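Re: [handheld-demos] grip placement on floppy packaging
From: Chie Sugiyama
Date: 17 Jul 2025

On the list, Yokoyama wrote:

> We're at 719 demos with the hand-held gripper and the policy still
> fumbles anything soft. Boxes and cups are fine. With pouches it closes
> on the middle, the top flops over and the label ends up facing
> who knows where. Do you all grab low, high, or just let people do
> what feels natural? Also, does anyone show a pause before the move?

Hi all,

Oh, pouches, my favorite subject! We went through the very same thing at Todent in early July, and I had strong opinions that I've since had to take back.

We let everybody do what felt natural for the first batch, and natural is different for every person. I pinch by the corner, my colleague goes straight for the middle, and the model learned some mushy average of the two of us. So now we have one rule per item. For the white pouches the rule is to grab the narrow end, near the barcode, and leave the QR code and the table clear of the jaws. I'm pretty happy with how that looks from the wrist camera:

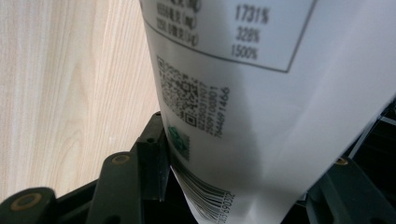 White pouch held at the barcode end, QR code and green logo just above the jaws

The tilt doesn't bother me, by the way. We tried making people hold everything straight and the demos got slow and stiff – you could feel the person thinking. I'd take a bit of slant over that any day.

On the pause: yes, a short one, right after closing. We redid 19 demos on the Modar arm by remote control as well, to compare, and I found those much harder to keep consistent. You can't feel the bag give through a joystick! (Maybe the folks at Wundalthorpe have better hands than me, they do all of theirs that way.)

One question back to you – are your 719 all from the same few people? We have 7 doing ours and I can tell who's who just from how fast they close.

I can send our item rules if you want them, they're only a page and a bit.

Chie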